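Todow Coastal Rail Pass

The Todow Coastal Rail Pass is a multi-ride train ticket for visitors, valid on the Todow shore line and its branches. It is sold by Vulteck, the line's operator, and covers second-class seats on all regional trains. Night trains require a separate berth fee.

Validity

The pass is issued in two forms, for 3 or 16 travel days. Travel days need not be consecutive, but all must fall within 40 days of first use. A travel day runs from midnight to midnight — a night train counts toward the day of departure. Unused days are not refunded.

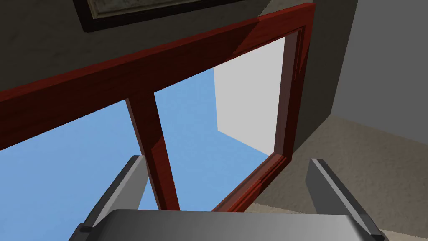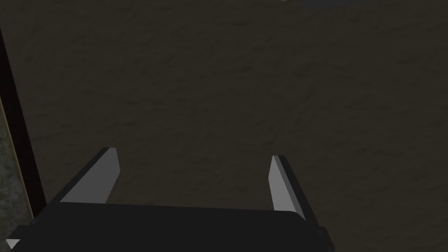 Computer-rendered views: reddish-brown wood against light blue, and a gripper over a dark surface.

Coverage

The main line serves 59 stations between Todow Harbor and Seo. The Skustex branch, a single-track route to the northern beaches, is included except in February, when it closes for track work and replacement buses run. Pass holders may board the buses without charge. The Seo ferry is not covered.

Sale and use

Passes are sold at staffed stations and by mail. Prices are revised each year on 1st January; passes bought before that date remain valid at the old price. The holder writes the date on the pass before boarding — an undated pass is treated as no ticket. Bicycles travel free outside commuter hours.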